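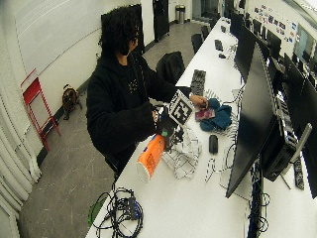

Flustance starts desk clear-out ahead of floor work

Tenants at the Flustance building on Munshi Street have until the end of October to sort through what is on their tables, after the building's operator, Festar, set a date for new flooring on the second and third levels.

Furniture on both levels will be moved to one side while the old carpet comes up. Festar told tenants in a notice this month that monitors and computers can stay on the long tables if they are shut down and unplugged. Everything else has to be boxed, taken home or put in one of the collection bins by the elevators. That includes cups, fabric, cords, chargers, computer mice and anything small enough to roll or slide off when a table is pushed.

The work covers 1,128 square feet of carpet. Festar expects it to take 2 weeks, with the second level done first. Tenants on the third level can keep using their tables until the crew is ready to come upstairs, and will get a day's warning by email.

Loose cable is the main concern. The building was last rearranged when the window blinds were replaced, and several tenants complained afterward that power leads and adapters had ended up under the wrong table or in a shared drawer. Two monitors were also without a matching power lead for most of a week. This time, tenants are being asked to coil each cable, tie it and tape a piece of paper to it with the table number. Straps and cable ties are available at the front desk at no charge, and so are paper labels and a marker.

String, cord and yarn should go into a bag of their own. Cleaning staff said in the same notice that string is the thing most likely to get caught in the wheels of the carts.

Cloth has been a question on the third level, where some of the tables are used with fabric spread over them. The notice says cloth should be lifted off and folded before the tables move, and checked for small items first. A card case and a set of locker keys were found in a folded sheet last spring, after it had already gone into storage. Both were returned.

Paper cups and food wrappers are not to be left for the crew. Festar has added 3 extra trash cans to each level and will have them emptied at noon and again at 6 p.m. while the clear-out is going on. Cups with liquid in them should be poured out in the kitchen sink before they are thrown away.

Dranix, the moving company that will shift the tables, is lending plastic crates with lids. Each table gets 2 crates. Tenants who need more can ask at the front desk, but extra crates will be handed out only after every table has its first set. Crates should be closed and left under the table, with the label facing the aisle. Movers have been told not to open them.

Dranix has also asked that people leave a clear path between the tables from 8 a.m. onward on moving days. Chairs can be stacked by the windows, four high at most. Bags and coats should not be hung on monitor arms, which will be locked in place before the tables are moved.

Items left on a table after the deadline will be boxed by building staff and kept in the mail room for 30 days. A list of what has been boxed will be posted on the mail room door. Owners can collect their things during front desk hours with a building pass.

Old electronics that tenants no longer want can be put in the gray bin on the ground level. The bin takes mice, keyboards, headsets and cables. Monitors and computers need a signed form from the company that owns them, and batteries go in the separate tub next to the bin.

The kitchen on the second level will be closed for one morning while the strip of floor outside it is glued. The third-level kitchen will stay open. Restrooms on both levels are not affected.

The new floor is a hard surface in light gray. Festar said the carpet had worn through along the aisles and had become difficult to clean. Felt pads will be fitted to all of the chairs before they go back, and tenants who bring their own chairs can pick up pads at the front desk.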